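**Ticket 329: hand-held gripper unit, video drops and tracking wobble**
Site: Datden, conference room
Kit: Jisov gripper, marker cube on top
Status: open, going well!

Reported fault: the feed freezes whenever the wrist turns past 55 degrees. I set up at the big table in the evening with the handheld monitor and spread the cables out so I could follow each one.

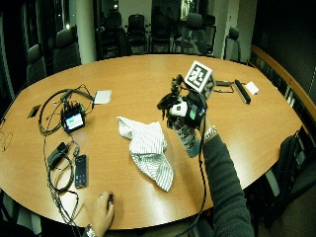
**Does the freeze happen with the unit held still?**
It hasn't so far. I logged 19 freezes, all of them during a turn, so I went after the cable before touching any settings.

1. Reseated the camera plug and taped the cord down with some slack at the bracket. Big improvement right away, I was grinning.
2. Repeated the towel pass on the table, slow then fast. The lamp glare on the varnish is strong, so I locked the exposure at 86 for these runs.
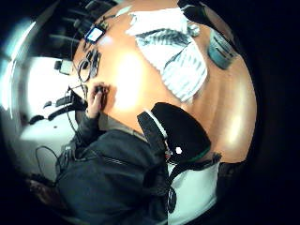 3. Checked the fingertips next. Pangilinan's note says the caps have to sit square before a zero is any good, so I pressed each one on the wood and watched the reading settle.

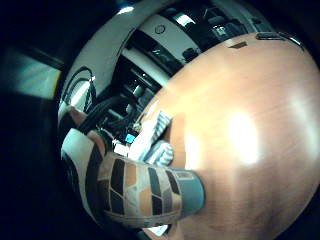 Left one wandered a little, right one was lovely and steady. I re-zeroed both and saved the offsets under "Drutow-2" so the old set is still there if we want it.

4. Last check was a light hover and touch, tip just over the table.
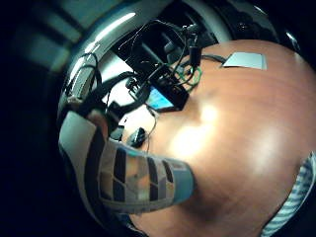

Contact came up cleanly on every try and the feed stayed live through the turns! Still to do: a proper strain relief (tape is only tape), plus one long run before I close this.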